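Speaker notes - the cable snag on Braka
Noemí Medrano, internal safety session, 02/08/2025

Slide 1. Skip the intro if we start late. Say who did the work: Muthoni ran the arm, Erasto wrote the fault report, I signed it off.

Slide 2. What happened. The arm was moving toward the back of the counter when a loop of cable caught on the corner of a cutting board. The wrist kept going. The board slid, the connector pulled halfway out, and the arm lost its wrist signal. It should have stopped right then. It went on for 300 milliseconds on the last good command. Nothing broke and no one was hurt, but Muthoni's hand was on the stop button and she had not pressed it yet. 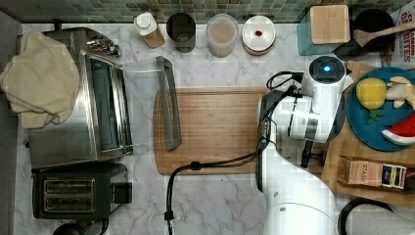

The fault was logged as number 476. Read the log line out loud, slowly. The controller reported "signal degraded," which in our settings was a warning. A warning does not stop motion. We had copied those settings from the Mugo bench, where the cables run inside the arm.

Pause here for questions. Brian will ask about the force limit. Answer: it was set, but the drag from the cable stayed under it.

Slide 3. What we changed. Loss of wrist signal is now a stop. The stale command limit went from 900 milliseconds to 5. Mercy tested it by pulling the connector by hand at low speed, and the arm held still each time.
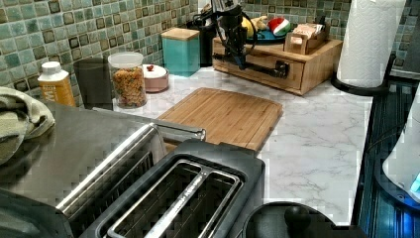
Slide 4. Cable routing, which is the part we have not finished. Votier sells a sleeve and we have one on order. Until it comes, the operator checks the slack before every run, with the arm at its farthest reach. Look at the black arm over the wooden drawer unit - the cables loop out from the joints on one side, and a loop like that is what I want people to check. If it can reach a board edge or a handle, clip it or move the object.

Slide 5. Open items. Skolteston still runs the old settings. Erasto is sending them the new file. Review again in November.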